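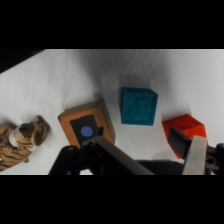 A plush tiger with brown stripes.

Lastivdale Toy Library: Questions We Hear a Lot

Who can join?
Any family in Lastivdale or Uibo, and grandparents too! We've been lending toys since 1977, so quite a few of our grown-up members first came in holding somebody's hand.

How many toys can we take home?
Up to four at a time, for three weeks. If your little one is deeply attached to something and no other family has asked for it, call us and we'll gladly give you three more.

Are the soft toys clean?
They go through a gentle wash after every loan, and then they dry on the rack overnight (the big bears sometimes need two nights, so please be patient with them). You don't have to wash anything yourself, but do tell us if there's been a spill.

We lost a piece. What now?
Please don't worry, it happens every week. Write the missing part on the yellow slip and pop it in the bag. We only charge when a whole toy goes missing.

Can I donate toys?
Yes, please, as long as they're complete and were made after 2000. We can't take anything with a loose battery cover.

Where do I park?
The lot on Pivunmont Street is free after 3 p.m., and the side door there has a ramp for strollers.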